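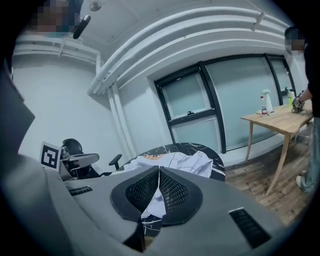
매트를 펼치자마자 테이프부터 붙이면 하룻밤 사이에 이음새가 물결처럼 일어난다고 라도스와프 치에실라크(Radosław Cieślak)는 말한다. 재단보다 방치 시간이 중요하고, 그 시간을 줄이려는 사람은 결국 같은 작업을 다시 하게 된다는 것이다.

무용 연습실용 롤 매트 시공과 관리
읽는 시간 8분

이 글은 소규모 무용 연습실에 비닐 롤 매트를 임시 부설하는 절차를 다룬다. 접착제를 바닥 전체에 바르는 영구 시공은 다루지 않는다. 발레, 현대무용, 재즈 수업을 기준으로 하며 탭댄스와 플라멩코처럼 징이 박힌 신발을 쓰는 수업에는 해당하지 않는다.

바탕 바닥 점검

롤 매트는 표면의 마찰을 조절하는 자재다. 충격 흡수는 매트 아래의 탄성 바닥이 맡는다. 콘크리트나 타일 위에 매트만 깔고 점프 수업을 하면 발목과 정강이에 부담이 그대로 전달되므로, 이 경우에는 탄성 하부 구조를 먼저 설치해야 한다.

바탕의 상태는 긴 직선자로 확인한다. 자를 바닥에 세워 대고 한쪽 벽에서 반대쪽 벽까지 옮기면서 자 밑으로 빛이 새는 곳을 찾는다. 가로 방향과 대각선 방향으로도 반복한다. 단차가 2mm를 넘는 지점은 분필로 표시한다. 튀어나온 곳은 갈아 내고 꺼진 곳은 바탕재에 맞는 충전재로 메운다. 나사못 머리가 올라와 있으면 다시 조인다. 얇은 비닐 매트는 작은 나사못 머리도 그대로 드러내며, 그 자리부터 닳는다.

점검이 끝나면 진공청소기로 먼지를 제거하고 물기를 꼭 짠 걸레로 닦는다. 왁스가 남은 바닥에서는 테이프가 붙지 않는다. 왁스 여부는 구석에 테이프 조각을 붙였다가 떼어 보면 알 수 있다. 접착면이 뿌옇게 변하면 왁스를 벗긴 뒤 완전히 말린다. 콘크리트 바탕이라면 습기도 확인한다. 투명 비닐 한 장을 바닥에 놓고 네 변을 밀봉한 다음 하루 뒤에 안쪽을 본다. 물방울이 맺혔거나 바닥 색이 짙어졌으면 매트를 깔 단계가 아니다.

필요한 자재와 공구

- 비닐 롤 매트. 이 글의 작업에는 Karkska 양면형을 사용했다.
- 이음새용 비닐 테이프. 매트와 같은 색으로 한다.
- 고정용 양면테이프. Flonik 제품처럼 떼어 낼 때 잔여물이 적은 것이 좋다.
- 갈고리형 날과 직선형 날을 끼울 수 있는 재단 칼
- 금속 직선자, 줄자, 분필
- 부드러운 천을 감은 밀대
- 이소프로필알코올과 보풀이 적은 천

칼날은 넉넉하게 준비한다. 무뎌진 날은 매트의 절단면을 밀어 올리고, 밀려 올라간 절단면은 테이프로 덮어도 발끝에 걸린다.

롤 방향과 수량 정하기

롤은 거울 벽과 나란하게 놓는 방법과 직각으로 놓는 방법이 있다. 거울과 나란하게 놓으면 수강생이 대열을 맞출 때 이음새를 기준선으로 쓸 수 있다. 직각으로 놓으면 앞뒤로 이동하는 동작에서 이음새를 밟는 횟수가 줄어든다. 공연장의 매트 방향이 정해져 있다면 연습실도 같은 방향으로 맞추는 편이 낫다.

수량은 방의 폭을 롤의 폭으로 나누어 올림한다. Bezerra 연습실의 경우 4롤이 나왔다. 마지막 롤은 폭이 남아 벽 쪽에서 잘라 냈다. 남는 폭이 손바닥보다 좁다면 첫 롤도 함께 잘라 양쪽 가장자리의 폭을 비슷하게 맞춘다. 좁고 긴 조각은 고정력이 약해서 방향 전환 동작에 쉽게 밀린다.

주문할 때는 모든 롤의 제조 묶음 번호가 같은지 확인한다. 같은 회색이라도 묶음이 다르면 조명 아래에서 색 차이가 보이고, 드물게는 두께도 다르다. 바퀴 달린 장비나 피아노가 지나가는 동선이 있다면 매트 밖으로 돌릴 수 있는지도 이때 검토한다.
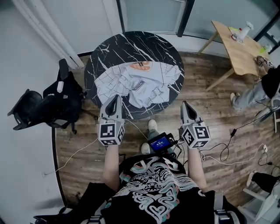
Jusier, 2021년 10월 4일 — Bezerra 연습실의 매트 교체 작업을 기준으로 부설 순서를 정리한다. 이전 매트는 하루 전에 걷어 냈고 바탕 청소까지 마친 상태에서 시작했다.

운반과 온도 적응

롤은 심지에 감긴 상태로 둘이서 든다. 한쪽 끝을 바닥에 끌면 가장자리가 눌려 펴지지 않는다. 보관할 때는 눕혀 두고 위에 다른 물건을 올리지 않는다. 세워 두면 아래쪽 가장자리가 자체 무게로 변형된다.

실내 온도는 평소 수업 때와 같게 맞춘다. 난방을 끈 방에서 깔고 나중에 난방을 켜면 매트가 늘어나 가운데가 솟는다. 겨울철에는 롤을 방 안에 들여놓고 포장을 벗긴 채 하룻밤 둔 뒤에 펼친다. 바닥 난방이 있는 방에서는 온도를 급히 올리지 않는다.

펼치기

첫 롤은 방에서 가장 곧은 벽을 따라 놓는다. 곧은 벽이 없으면 분필로 기준선을 긋고 그 선에 맞춘다. 벽에 바짝 붙이지 말고 늘어날 틈을 남긴다. 나머지 롤도 차례로 펼치되 서로 겹치지 않게 하고, 이음새마다 2mm를 띄운다. 틈이 전혀 없으면 온도가 오를 때 두 장이 맞닿아 들린다.

모든 롤을 펼친 뒤에는 그대로 둔다. 모서리가 말려 올라오면 평평한 책이나 모래주머니를 올린다. 아령은 자국이 남는다. 이 단계에서는 테이프를 붙이지 않으며 수업도 하지 않는다. 다음 날 다시 틈의 간격을 재고 틀어진 롤을 바로잡는다. 롤을 옮길 때는 한쪽 끝을 살짝 들어 아래로 공기를 넣은 다음 당긴다.

재단

길이 방향의 남는 부분은 매트가 자리를 잡은 뒤에 자른다. 금속 자를 대고 직선형 날로 표면에 얕게 선을 낸 다음, 갈고리형 날로 바꾸어 같은 선을 따라 당긴다. 한 번에 관통하려고 힘을 주면 칼이 선을 벗어나고 아래쪽 바닥까지 상한다. 기둥과 문틀 주변은 두꺼운 종이로 본을 떠서 옮긴다. 본에는 윗면 표시를 해 둔다. 양면형 매트는 뒤집힌 본으로 자르는 실수가 잦다.

고정

양면테이프를 쓸 경우 벽 쪽 가장자리부터 붙인다. 매트 끝을 접어 올리고 바닥에 테이프를 붙인 뒤, 보호지를 조금씩 벗기면서 매트를 내린다. 보호지를 한꺼번에 벗기지 않는다. 내린 부분은 천을 감은 밀대로 가운데에서 바깥쪽으로 민다.

이음새에는 비닐 테이프를 붙인다. 먼저 이음새 양쪽을 이소프로필알코올로 닦고 말린다. 테이프의 중심이 틈 위에 오도록 하고, 한 사람이 롤을 풀고 다른 사람이 뒤따라가며 손으로 누른다. 테이프를 잡아당기면서 붙이면 나중에 수축해 양 끝이 떨어진다. 끝부분은 매트 밖으로 넘기지 말고 가장자리에서 곧게 자른다. 기포는 바늘로 터뜨리지 말고 가까운 변 쪽으로 밀어낸다.

방의 가운데 이음새부터 시작해 양옆으로 진행한다. 마지막으로 바깥 둘레를 붙인다. 둘레를 먼저 막으면 안쪽에 갇힌 공기가 나갈 곳이 없다.

시험

양말이나 맨발로 걷지 말고 수업에서 쓰는 신발로 시험한다. 천 슈즈와 가죽 슈즈는 같은 매트에서도 미끄러지는 정도가 다르다. 이음새 위에서 한 발로 천천히 돌고, 이어서 옆으로 미끄러지는 동작을 해 본다. 테이프가 발에 걸리면 그 구간을 떼어 다시 붙인다. 밀린 테이프 위에 새 테이프를 덧대면 턱이 높아진다.

오라타이 찬타라시(Orathai Chantharasri)는 시험할 때 방의 조명을 낮추고 바닥 가까이에서 손전등을 비추라고 권한다. 빛이 낮게 깔리면 위에서는 보이지 않던 들뜸이 그림자로 나타난다.

관리

수업이 끝나면 마른 밀대로 먼지를 모은다. 물청소는 중성세제를 묽게 타서 하고, 맑은 물로 한 번 더 닦아 세제를 없앤다. 세제가 남으면 건조 후 표면이 미끄러워진다. 증기 청소기는 사용하지 않는다. 송진은 비닐 매트에서 덩어리져 굳으므로 사용을 금하고, 토슈즈 수업에 꼭 필요하다면 매트 밖에 송진 상자를 둔다.

검은 고무 자국은 지우개로 먼저 지워 본다. 남은 자국에는 이소프로필알코올을 천에 묻혀 짧게 문지른다. 아세톤은 표면을 녹인다.

이음새 테이프는 소모품으로 본다. 가장자리에 먼지 띠가 생기면 접착력이 떨어진 것이므로 교체한다. 방학이 있는 학원이라면 12월 휴강 기간에 전체를 갈아 주는 것이 무난하다. 떼어 낼 때는 낮은 각도로 천천히 당기고, 남은 접착제를 닦은 뒤 새로 붙인다.

매트를 걷어 보관할 때는 테이프를 모두 제거하고 사용면이 바깥으로 오도록 심지에 감는다. 심지 없이 접으면 접힌 선이 사라지지 않는다. 감은 롤에는 방에서의 위치와 방향을 적은 꼬리표를 단다. 다음에 깔 때 순서가 바뀌면 재단한 가장자리가 맞지 않는다.

공유 297 · 댓글 4

관련 글
- 연습실 거울의 이음새 맞추기와 비산 방지 필름
- 이동식 바의 높이 조절과 나사 점검
- 탭댄스용 합판 바닥의 표면 처리
- 소규모 연습실 스피커 배치와 이웃 소음
- 토슈즈 송진 상자 만들기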